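Clistari Portable Beach Volleyball Net System
Section 4: Laying out the court and setting net height

Read Section 3 (Unpacking and checking parts) before you start. Two people are needed for steps 3 through 9. Allow extra time for the first setup.

Before you begin

Pick a flat area of sand free of stones, shells and glass. The playing court is 16 m long and 8 m wide. Leave at least 3 m of clear sand on every side, and more if the court is next to a path or a parking lot. Rake the sand before you lay the lines. Raking afterward will pull the corner anchors loose.

CAUTION: Do not set up under power lines or tree limbs. Take the net down if there is lightning or if the wind is strong enough to move the poles.

Laying the lines

1. Find the boundary line on its winder. The four corner rings are already sewn in place. Do not cut or retie them.

2. Choose the direction of the court. For play in the morning or late afternoon, run the long side north to south so neither team faces the sun.

3. Push the first corner anchor into the sand at a slant, with the top leaning away from the court. Bury it until only the elastic loop is showing.

4. Walk the line out to the second corner and anchor it the same way. Continue to corners three and four.

5. Check that the court is square by measuring both diagonals. They must match. If one is longer, move the two corners on that diagonal inward a little at a time and measure again.

Note: The line should be snug but still give when stepped on. A line stretched too tight can catch a toe. 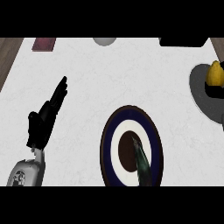
The net tape carries the height marks, and the net must be opened out once before it goes on the poles so the top and bottom cords can be told apart. The top cord is the thicker one and has a Bultel clip at each end. Open the net on any clean, flat surface if the sand is damp or windblown. A smooth tabletop works well, as the mesh slides over it without snagging. Fold the net back on itself as you go, keeping both clips on the outside of the bundle.

Raising the net

6. Stand the poles 1 m outside the side lines, at the midpoint of the court. Attach two guy lines to each pole and run them out to the ground plates. Bury each plate to the depth of the painted band.

7. With one person holding each pole upright, hook the top cord to both poles. Take up the slack with the ratchet on pole B. Stop when the cord no longer sags in the middle.

8. Set the height with the locking pins. Use the top hole for men's play (2.43 m) and the second hole for women's play (2.24 m). The remaining holes are for youth play. Both poles must be pinned in the same hole.

9. Hook the bottom cord and tighten it by hand only. Then measure the height at the center of the net. If it is low, give the ratchet one more click and measure again.

CAUTION: Keep fingers clear of the pole sleeve when moving a locking pin. The upper section can drop without warning.

CAUTION: Do not hang or lean on the net. The ground plates are rated for a side load of 200 pounds per pole.

After the first hour of play, check all guy lines. Sand settles around the plates and the lines will need tightening. Replacement anchors are sold in sets under part number 79.

Go to Section 5 for takedown and storage.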